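Follow Rules (laboratory robotics)

The Follow Rules are a set of written good practices for the use of two-arm robots at laboratory benches. They were prepared by the Delthorpe bench automation group and first published by Prilto as a short booklet in November. The name comes from the first sentence of the booklet, "The person follows the robot, and the record follows the person." The rules are not a law, and no laboratory is obliged to accept them. They are used mostly in teaching laboratories and in small research rooms, where one bench serves for both manual and automatic work.

Background

Before the rules were written, laboratories in the Delthorpe group had each their own habits. Some of them allowed the operator to change the position of a rack while a program was paused, others did not allow it. When programs were exchanged between rooms, these differences caused spills and broken glass. A review of 1422 bench runs was made by the Gudeta laboratory, and it found that a large part of the interrupted runs had the same cause: an object on the bench was not in the place which the program expected. The first draft of the rules dealt only with this problem. Later drafts added sections on open vessels, on hanging tools and on the keeping of records.

Contents

The booklet has three parts: layout, handling and records.

The layout part says that only the objects named in the program may stay within the reach of the arms. Notebooks, pens and spare caps must be kept on another surface. Stands are placed at the back and racks in front of them, so that an arm does not have to pass over a tall object to reach a low one. The bench surface should be of one color and without strong reflection.

The handling part treats hand tools and vessels separately. A manual pipette is hung on its stand when it is not in use, and it must not be laid on the bench. The disposable tip is removed before hanging. A vessel without a cap is kept upright during the whole movement, and it is moved by one arm only while the other arm stays away from the path. The rules also ask that closed and open vessels share a rack only if the open one can be reached without touching the others.
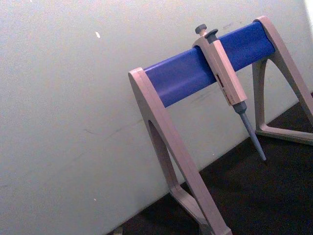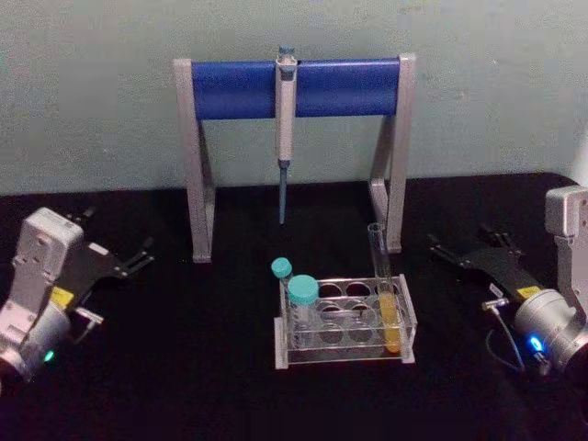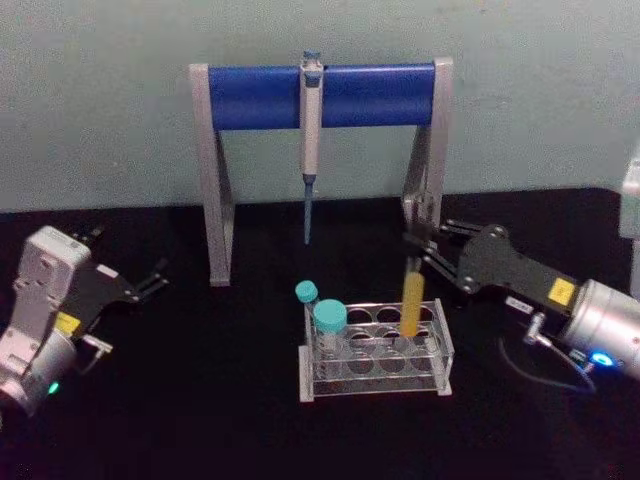

The pipette stand with its blue bar, at a bench with a black top.

Ayana Admasu objected that the handling part is too strict about the second arm, and that in many tasks it would be safer to let it support the rack. In her opinion a rule which keeps one arm away from the work "gives up half of the machine" and pushes laboratories to write exceptions, and after a time the exceptions become more familiar than the rule. She proposed that the second arm may touch the rack, but never the vessel, while an open tube is moved. The proposal was discussed at Delthorpe and was accepted for racks only. Stands were left out of it.

The records part is the shortest. Every run receives a number, and the operator writes down the program version, the start time and any stop made by hand. A stop is recorded also when the reason for it was a mistake. Records are kept for 30 months.

Speed and distance

The rules do not give one speed limit for all robots. They say that an open vessel should be moved at a speed which was tested first with water, in the same type of tube and with the same filling height. For persons, the booklet gives a fixed value: while the arms are powered, nobody should put a hand nearer than 2000 millimeters unless the program is stopped. This value was criticized as not practical in narrow rooms, and the present edition permits a fixed screen in place of the distance.

Use

Prilto distributes the booklet without charge and also prints a one-page version to be put on the wall. The Gudeta laboratory uses the rules in its introductory course, where students must prepare a bench according to the layout part before they are allowed to start a program. Some rooms have adopted the layout and records parts only.

See also

Bench layout
Open vessel handling
Run record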